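### 4.2 Where readers chose to sit

The seat records cover the upper reading room at Plirkcombe from the first week of March until the clocks changed. In all there were 3395 seat entries, made by 164 registered readers who had agreed to take part. An entry was made each time a reader settled at a desk for longer than ten minutes. Short visits to the shelves or the printer were left out.

The room has windows along one long wall only. Desks were put into three bands by their distance from the glass, which we call near, middle and far. The bands do not hold the same number of seats, so the counts were weighted by seats open at the time of each entry. Desks reserved for the local history collection were dropped from the analysis, as readers are sent to them by staff and do not choose them freely.

On overcast days the near band filled first and stayed full until closing. This agrees with the earlier survey by Jafarzadeh and Kermani, in which most people said they liked to sit by a window when asked in general terms. On clear days the pattern was different. The near band still filled first in the early morning, but from mid-morning on readers who arrived tended to pass it by, and a good share of those already there moved to the middle band. Few moved to the far band, even when the middle band was nearly full. Those readers mostly stayed where they were and turned their chairs.

Turning the chair was not something we had planned to record. Breathnach noticed it during the pilot and added a column to the sheet, and the later records are fuller than the early ones for this reason. We report it as a tendency only.

### 4.3 Contrast at the desk

Illuminance at desk height was read with a handheld meter at each band, on the hour, with the blinds left as the readers had set them. The lowest values were in the far band late in the afternoon, where several desks fell below 200 lux before the ceiling lights were switched on. Staff at the issue desk control the lights for the whole room, and there is no fixed time for switching them on.

Low readings did not go with more complaints. Of the comments left in the book by the door, those about light were nearly all about brightness next to something darker: a white page beside a dark desk mat, a laptop screen with the window behind it, or sunlight ending halfway across the table. One reader, who came every Saturday, wrote that she could work in sun or in shade but not in both at once. Her remark is close to how the lighting guides treat discomfort, where the level matters less than the difference between surfaces that lie side by side in view.

Surface finish plays a part here. The older desks at Plirkcombe are varnished and throw back a clear image of the window at low viewing angles. The newer ones, bought two years ago, have a matt finish. Readers at the matt desks moved less often on clear days, though these desks are also larger and have better chairs, and our records cannot separate the three. Daneshvar has suggested covering some of the varnished tops with matt boards for a month and repeating the count - a simple step that we would recommend to anyone following up this work.

A matt surface does not remove contrast, though. It spreads the light that falls on it and so gets rid of the mirror image of the window, but a patch of shade on it is still a patch of shade, and a dark finish next to a bright one is still a large step for the eye. Figure 5 gives a plain case of both: a dark grey matt surface with a soft-edged, blotchy darker patch, and a very bright area directly to its left.

Blinds were the readers' main remedy. They were lowered far more often than they were raised again, and on 50 occasions a blind lowered in the morning was still down at closing, whatever the sky had done since. Arabzadeh found the same habit in offices and put it down to the effort of getting up. In a reading room there may be a second cause, in that people do not like to change something a stranger has set. Three readers said this to us without being asked. The cords at Plirkcombe are also stiff, and two of the blinds make a loud noise when raised, so the local effect may be stronger than it would be elsewhere.

**Figure 5.** Dark matt surface beside a very bright area, with a soft darker patch across the middle.
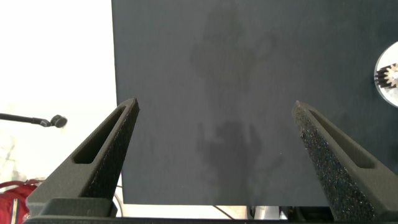 Why did readers on clear days move to the middle band more than to the far one?

The middle band took them away from the strongest contrast at the windows while leaving them enough daylight to read by, whereas several far desks became dim late in the afternoon.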